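Shared Kitchen Fridge Check, with comments
Lyons House, second floor
Checked by: Estíbaliz Tejada
Date: 30 Oct 2019

Marks: OK / FIX / N/A. Please read the comments too, they're where the good stuff is!

1. Door seal
OK. Paper strip test all the way round and it grips everywhere, even the bottom corner that was so sad in September. The new gasket from Drutis fits beautifully.

2. Temperature
OK. 38°F on the middle shelf when I opened up, 39°F after I finished poking around. The log sheet on the side has no gaps this time. Thank you, Yi-an!

3. Interior light
OK. Bright and even.

4. Cord and outlet
OK. Cord is not pinched, plug sits flat. The asset sticker (571) is peeling. I pressed it back down but it needs a new one.

5. Floor and drip pan
FIX. Pan is clean, but there was a little water under the left front foot. I wiped it up and put a paper towel there overnight. If it comes back, call Pravik and quote the sticker number.

6. Clearance behind unit
OK. 2 inches at the back, just what we want. Please don't push it in when you mop.

7. Raw meat and fish
OK. Lowest place available, in a tray with a lip, lid on. I found none sitting over ready-to-eat food.

8. Leftovers labeled and dated
FIX. Most of you are doing great with the tape and marker. Up to 15 things had a name and no date, and a date is the part I need. Anything cooked goes after four days, whoever made it (yes, even the Grelletti lasagna, and it hurt me too).

9. Loading and air flow
FIX. We have a very well stocked fridge and I love that, but it is packed. Wrapped food is piled against the back on the upper level, so please pull it forward a bit and let the cold air move. The clear bins are working so well for the snack packets, keep using them! If a bin is full, the extras can live in the pantry.
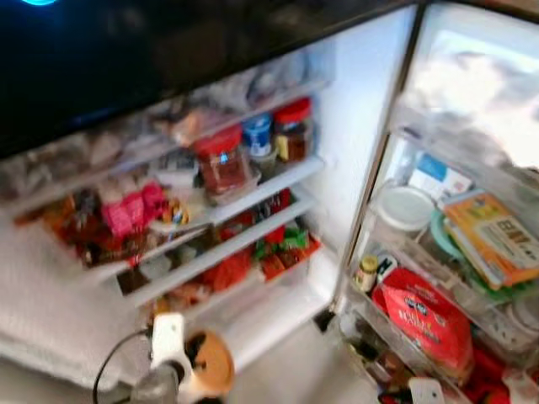
10. Jars and lids
OK. Red-lidded jars on the upper shelf were closed tight and the rims were clean. Wipe the threads before you put a lid back on and they stay that way.

11. Door bins
OK. Cartons upright, lids on the round containers. Nothing leaking. Milk does better on a shelf than in the door if you can find it a spot.

12. Drawers
OK. Both slide without catching and close fully. Runners wiped.

13. Chemicals and medicine
N/A. None stored in here, and let's keep it that way.

Overall: pass, with three fixes. Best result we've had on this floor and I'm really pleased. Items 8 and 9 are for everybody who uses the fridge. Item 5 is mine until it's dry, then Yi-an Ha has the log and will do the recheck.

Total cleaning budget left for this floor: $100. I'd like to spend part of it on more bins.

Related checklists
Freezer and ice maker
Microwave and toaster
Pantry shelves and dry goods
Sink, drain and dishwasher
Fire blanket and extinguisher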